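The smell starts at 6. I used to set an alarm, and now I lie there with the window shut and wait for boiled onion to come under the door like a lodger who has forgotten his key.

If you've only just found this blog, I live on the downwind side of Gaduleck, a town with one traffic light, two funeral homes and the Drevik onion dehydrating plant. Drevik takes in onions and sends out powder. Whatever is left over goes up a stack and into my curtains. I have nothing against onion powder. I have a jar of it in the kitchen, bought before I knew I could get it free by leaving a shirt on the line.
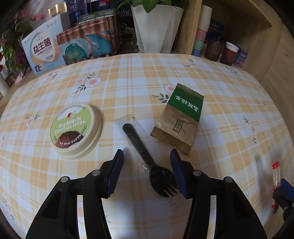 Page last changed: April (added the bit about the second meeting)

So, the meeting. The county agreed to hold one after a petition with 447 names on it, which in Gaduleck is a lot of people agreeing about anything. It was held in the middle school gym, and I suspect that was deliberate, as the middle school is the closest public building to the plant and half of us had been asking for months why the kids keep getting sent home with headaches. The parents wanted the county to breathe what the children breathe. Naturally the wind was out of the east that evening and the place smelled of floor wax.

Drevik sent a man named Keith Fairclough. His title had the word "community" in it twice. He was very pleasant and had a slide show, and the first slide was a photograph of an onion. I'd like to report that the crowd tore into him, but the microphone didn't work for the first 30 minutes and by the time it did, most of the anger had gone into shouting "louder."

What he told us, once we could hear him, was that the plant is inside its permit. He said this several times in different ways. The permit, I have since learned by reading all 76 pages of it at my own kitchen table, covers dust, noise, water and truck hours. On the subject of smell it has one paragraph, and the paragraph says that odor should be kept to a reasonable level. It doesn't say who does the reasoning.

A woman from Yatsenko Road got up and asked whether he would be willing to spend a night at her place. There was a pause. He said he'd take that back to the team. I've been imagining the team ever since, sitting around a table, drawing straws.

Then the school nurse spoke, and the room went quiet in a way it hadn't all night. She keeps a log. She read out two weeks of it, just times and complaints with no names: headache, stinging eyes, headache, nausea, headache. She didn't raise her voice or call anyone anything. When she sat down, the county supervisor wrote something on his pad, and I was close enough to see that he underlined it.

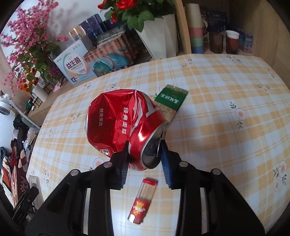

The upshot was a promise to measure. A firm called Furis would put up monitors, one on the school roof and one out by the ball field, and the results would be made public. I asked when. I was told "in due course," a phrase I've only ever heard from people who aren't in a hurry.

The monitors did go up, I'll give them that. The one by the ball field looks like a birdhouse for a bird with a government job. My neighbor is convinced Drevik runs at half speed whenever somebody comes to check it. I told him that was paranoid, and then I caught myself writing down the times of the Furis truck on the back of the gas bill.

Second meeting, the bit I said I'd add. Same gym, working microphone, fewer people. The numbers aren't ready. Mr. Fairclough said the company is looking into a filter for the stack, and that a filter of this type has a long lead time, and that he personally finds the smell sort of homey. I think he meant it kindly. He lives in another county.

The supervisor said the permit comes up for renewal in the fall, and that written comments count for more than spoken ones. So write. The address is on the county notice taped up in the post office, next to the lost cat. Put the time of day in, and what you smelled, and whether you had to bring the kids inside. Keep it to one page. I've already sent mine, and I printed it at home, so it'll make its own case when they open the envelope.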